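Cosa Screener Box

A private screening server for awards season, made by Vevdale

If your guild, festival or critics' circle has ever mailed out a crate of discs and then spent three weeks answering calls about the ones that wouldn't play, you'll see pretty quickly why we love this thing. The Cosa is a small, quiet box that holds a whole season of contenders and plays them in your own screening room at full quality, with no streaming hiccups halfway through the second act!

It stores up to 200 features, or 400 hour-long TV episodes, and every title sits in one simple list. You can sort by category (Limited Series, Documentary, Song, whatever your ballot uses), by running time, or by what your group hasn't watched yet. That last one has settled a lot of arguments about what to put on next.

Each member gets a personal code. Type it in at the start of a screening and the Cosa marks the film as seen for that person, so when ballots open you can pull up a clean record of who has watched all the nominees. Up to 20 people can check in for the same showing – plenty for a living room, and fine for most nominating panels too.

Agustina Saavedra, who programs the February catch-up weekend at the Pornham Film Circle, ran hers through two double features a day and wrote to us afterward: "We started every film on time. I can't remember the last year I could say that. People came for the foreign-language shortlist and stayed for the shorts, and we still had time to talk and eat in between."
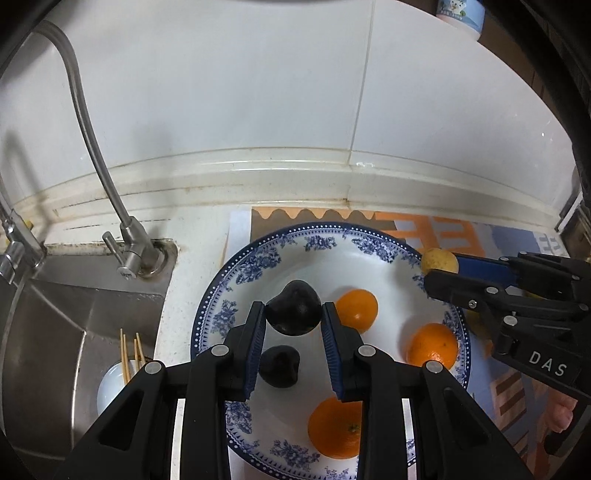 Plums and oranges on a blue-and-white plate.

Setup takes around 2 hours, and most of that is copying titles over. Plug the box into your projector or TV, connect it to your network, and follow the steps on screen. Captions can be turned on for any title that comes with them, and the size is adjustable, so the back row gets to read them too.

Studios like it because every showing carries a watermark tied to the codes entered that night. Titles lock themselves when the voting window closes, and you don't have to send anything back.

In the box: Cosa unit, power cord, video cable, remote, quick start card

Colors: black or Leiva gray

Works with: any TV or projector with an HDMI input

Updated December 27, 2024: The new software lets you pause a Q&A recording and go back to the film without losing your place in either one. Lots of you asked for this, and it's a free download from the Settings menu.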